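Oltutgate Community Kitchen
Walkthrough checklist with comments, revised December 27, 2018
Checked by Malcolm Naylor. Second reader: Mervyn Catterall.

Each item gets OK, FIX, or ASK. ASK means I was told something and would like to see it in writing. My initials next to an OK mean I looked at the thing myself. Where I took somebody's word, I say so.

The last walkthrough was in June and came back with every box ticked. I have read it several times. It says the extinguisher by the back door was in date, and the tag on it had already run out when that form was signed. So I started over with a blank sheet and ignored the old one, apart from a few places below where the two disagree.

1. DOORS AND WAYS OUT

1.1 Front door opens fully, nothing stored behind it. OK, MN.

1.2 Back door opens from inside without a key. FIX. It opens, but the bar needs a hard shove with the hip. I am told it "frees up in warm weather." Fires are not seasonal. Plane the edge or rehang the door.

1.3 Exit signs lit. OK for the front. FIX for the passage, where the sign flickers and then settles if you slam the storeroom door.

1.4 Passage clear. FIX. Folding chairs again, stacked against the wall with a coat over them. The June form says clear. Possibly it was, for the length of the inspection.

1.5 Emergency lighting test. ASK. The log shows the test being done at the same time of day, in the same pen, all down the page. I'd like to be there for the next one.

2. FIRE EQUIPMENT

2.1 Extinguisher, cooking line. OK, MN. In date, pin in, gauge in the green, hung where a person could reach it without leaning over a burner.

2.2 Extinguisher, back door. FIX. Expired, as above. Replace it, and do not just move the tag from another one.

2.3 Fire blanket. FIX. There is a holder for one. The holder is empty.

2.4 Hood and filters. ASK. The sticker says cleaned by Farnov. I could not find an invoice, and my finger came away brown from the inside lip. Farnov may well have cleaned what they were asked to clean. Find out what that was.

2.5 Gas shutoff. OK, MN. Labeled, reachable, turns by hand. The label is on masking tape and will not last.

Comment from MC: The blanket was used once on a toaster and thrown out afterward, quite rightly. It should have been ordered again the same day. I'll take that one.

3. COLD STORAGE

3.1 Walk-in at or below 40°F. ASK. The door display read 38. The loose thermometer on the middle shelf read 44. One of these is wrong, and everybody I spoke to preferred the one on the door. Put a third thermometer in overnight and believe the worst of the three until it is sorted out.

3.2 Door gasket. FIX. Split at the bottom corner on the hinge side. You can slide a dollar bill through it with the door shut. This may have something to do with 3.1.

3.3 Raw meat below ready-to-eat food. OK, MN.

3.4 Date labels. FIX. Most tubs had one. A label that says "soup" and nothing else doesn't count. Neither does "new."

3.5 Temperature log. FIX. Filled in through the end of the week, including days that have not happened yet.

3.6 Chest freezer. OK, MN. Needs defrosting before long, but the lid closes and everything in it was hard. It is a Matar with a handwritten note on the lid saying do not unplug. Good note. Keep it.

4. WORK SURFACES AND PRODUCE

4.1 Surfaces sound, no splits or lifting edges. OK, MN, except the bench under the window, where the end strip has come away and holds crumbs. FIX for that one.

4.2 Produce washed before it goes on a board. ASK. Everyone says yes. I saw it done properly once and skipped once, and the person who skipped it was the one who had told me yes. A sign above the sink is not a system. Somebody running the shift has to watch for it.

4.3 Baskets and open containers. FIX. Wicker looks nice at a market stall. It can't be scrubbed properly and it can't go through the dishwasher, and I don't accept "we only put things in it that have a skin." Use them for bread with a clean liner, or for display, and move washed produce in plastic tubs or steel pans.

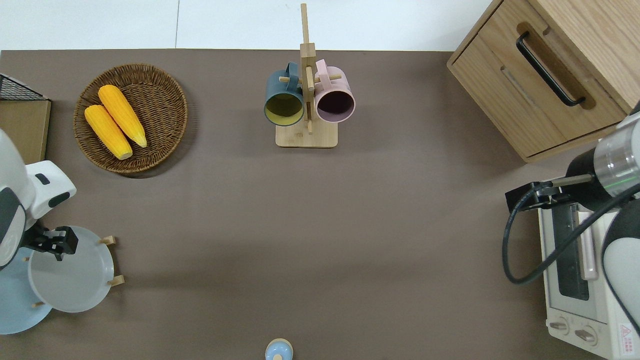

4.4 Cutting boards. FIX. The color chart on the wall has six colors on it and the rack has white and blue. Either buy the boards or take down the chart. Two of the white boards are scored deeply enough to catch a fingernail and should go in the trash today.

4.5 Sanitizer buckets. FIX. The solution was mixed by eye. Test strips are in the drawer in an unopened packet. At least they are in date. The supplier's leaflet for Flemel says the strength will hold all day in a covered bucket. Our buckets have no covers, and I would test it anyway.

4.6 Cloths. OK for the fresh ones, FIX for where the used ones end up, which is over the faucet.

Comment from MC: I think Malcolm is a bit hard on the baskets. We have never had a problem traced to one.

Reply from MN: We have never traced anything to anything. Nobody has tried. My comment stands.

5. HANDWASHING

5.1 Hand sink free of dishes and tools. FIX. A colander and a whisk.

5.2 Hot water at the hand sink. OK, MN, but it takes a long run before it arrives, and I doubt most people wait.

5.3 Soap and paper towels. OK, MN. Well stocked. I wondered if that was on my account, so I came back unannounced, and it was still well stocked. Credit where due.

5.4 Cuts covered, blue bandages in the kit. OK, MN.

6. HEAT, BLADES, AND MACHINES

6.1 Oven doors close and stay closed. FIX on the lower oven. The latch slips. Somebody has been wedging it with a folded dish towel, and a folded dish towel is fuel. Take the oven out of use until it is repaired.

6.2 Oven mitts. FIX. One pair is worn through at the thumb. Throw them out. If they go back in the drawer, somebody will use them.

6.3 Slicer guard in place. OK, MN. Unplugged when not in use, guard on, instructions on the wall beside it.

6.4 Mixer. ASK. The rating plate gives a capacity that the bread group says they go over "only a little." How much is a little? Weigh a batch and write it down.

6.5 Knives stored safely. FIX. The magnetic strip is fine. The drawer of loose knives under it is not, and I found it by putting my hand in.

6.6 Cords and plugs. FIX. The kettle cord crosses the corner of the sink. The coffee urn and the warming tray share a power strip that was warm to the touch. I am not persuaded by the argument that it has always been like that. Put them on separate wall outlets, and keep the strip for the radio.

7. FLOORS AND LIFTING

7.1 Floor clean and dry. OK, MN, at the time I looked.

7.2 Mats flat. FIX. The one at the dish sink curls at the end nearest the door. I tripped on it, so I can vouch for this personally.

7.3 Heavy stock stored low. FIX. Fifty-pound flour sacks were on the top shelf with paper napkins on the bottom. Swap them.

7.4 Step stool. OK, MN. Sturdy, rubber feet all present. Please use it. I saw two people go past it to stand on a milk crate.

8. PAPERWORK

8.1 First aid kit list matches the kit. FIX. The list includes burn gel. The kit doesn't.

8.2 Accident book. ASK. No entries since June. I would be delighted to believe that. I have also seen the state of the oven mitts.

8.3 Allergen sheet posted. FIX. Posted, yes, for a menu we no longer cook. Sesame is missing altogether.

8.4 Pest visits. OK on paper. The trap behind the dry store has been pushed out of place by a bucket and should go back against the wall.

8.5 Emergency numbers by the phone. FIX. The first number on the card belongs to a plumber who has retired. He was very nice about it.

BEFORE THE NEXT SESSION

Lower oven out of use, with a sign on it.
Back door extinguisher replaced.
Third thermometer in the walk-in.
Scored boards and worn mitts in the outside trash, so they can't be rescued.
Chairs out of the passage. Mervyn has offered space in the upstairs closet.

Everything else marked FIX needs a name beside it and a date. I left a column for both on the paper copy in the office. As of this evening the column has one name in it, for the fire blanket.

MN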